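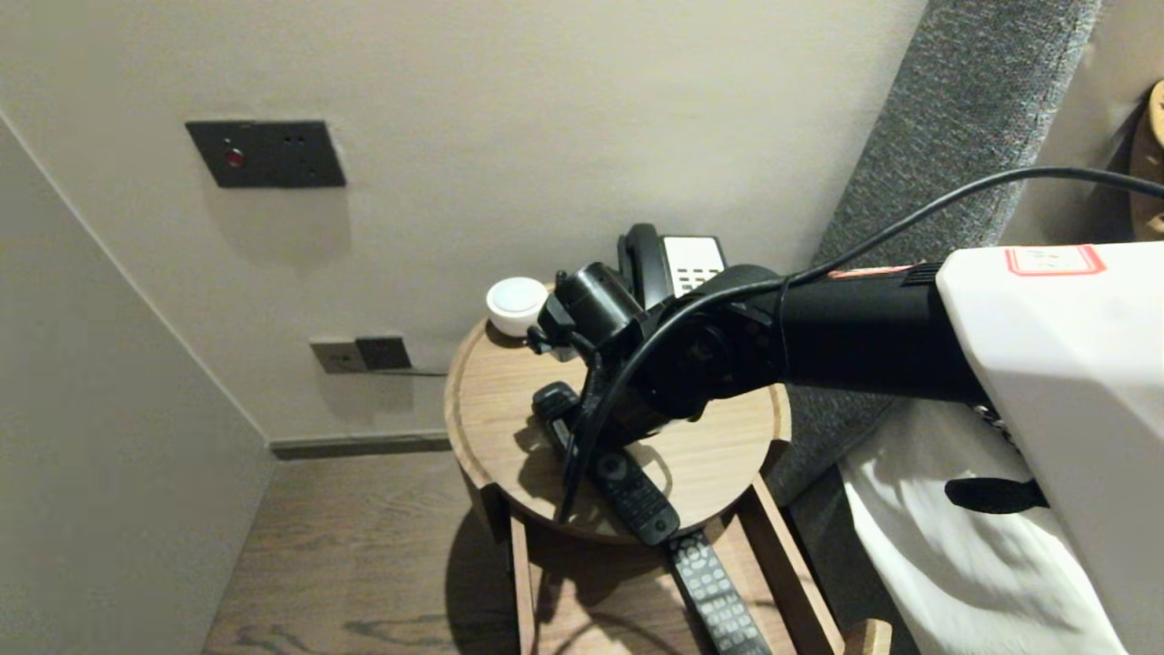 *Round side table with raised rim, bedside corner.*

The Terdale is a round bedside table with a tray top, sold flat-packed in one carton. I bought it to replace a square nightstand with a drawer that no longer closed. This review covers assembly, stability, surface wear and the rim, after one winter of daily use in a small bedroom.

## Assembly

The carton holds the top, the leg frame in pieces, a bag of bolts and a hex key. The printed instructions are adequate except for step 2, where the drawing shows the cross members upside down. If you follow it literally, the pilot holes face the floor and the top can't be attached. Shi, the seller, has a corrected sheet on its product page, filed under order code 1655. Print that one.

Leave all frame bolts finger-tight until the top is on. Mine racked slightly when I tightened one side first, and I had to back everything out and start over. The supplied hex key is soft and began to round off before the last bolt. Use your own.

## Stability

With the bolts torqued evenly the frame doesn't twist. Pressing down on the rim at a point midway between two legs produces a small lift on the opposite side, as expected for a round top wider than its base. A full glass stays put. Leaning your weight on the rim to get out of bed is a bad idea and the instructions say so.

The feet have no levelers. On my floor one leg sat high, and a felt pad cured the rock. On carpet the problem disappears.

The bolts loosened once, in January, when the heating had been running for weeks and the air was dry. I retightened them with a quarter turn each and they have held. Dehua Peng, who has the same table in a more humid house, reports no loosening at all.

## Surface

The finish resists water for a few hours. A cold glass left overnight made a pale ring that faded by the next evening. A hot mug made one that didn't. Paste wax reduced it but you can still find it under a lamp at a low angle. Use a coaster.

Scratch resistance is average. Keys mark it, a phone does not.

## The rim

The raised rim is the reason to buy this table, and also the main complaint against it. It stops pens, pills and earplugs from rolling off in the dark. It also blocks clip-on lamps: the jaw on my Medix reading light opens wide enough for the panel but won't seat over the lip. A lamp with a weighted base is the only practical choice, and it takes up a good part of the top.

Dust collects where the rim meets the tray. A dry paintbrush gets it out faster than a cloth. Books larger than a standard hardcover have to rest on the rim - they sit at a slope and slide if bumped.

## Compared with the Tratunham

Shaohua Fu lent me a Tratunham for two weeks. It has a flat top, a larger lower shelf and adjustable feet. It is the better table for anyone who keeps a lot beside the bed. It is also heavier, and its square corners catch the bedding in a tight space. The Terdale fits closer into a corner than I expected from a round shape, with room behind it for a plug and cord.

## Ratings

- Assembly: fair (good with the corrected sheet)
- Stability: good
- Finish: fair
- Storage: poor
- Cleaning: fair

Recommended for small rooms with a freestanding lamp. Check the bolts after the first heating season.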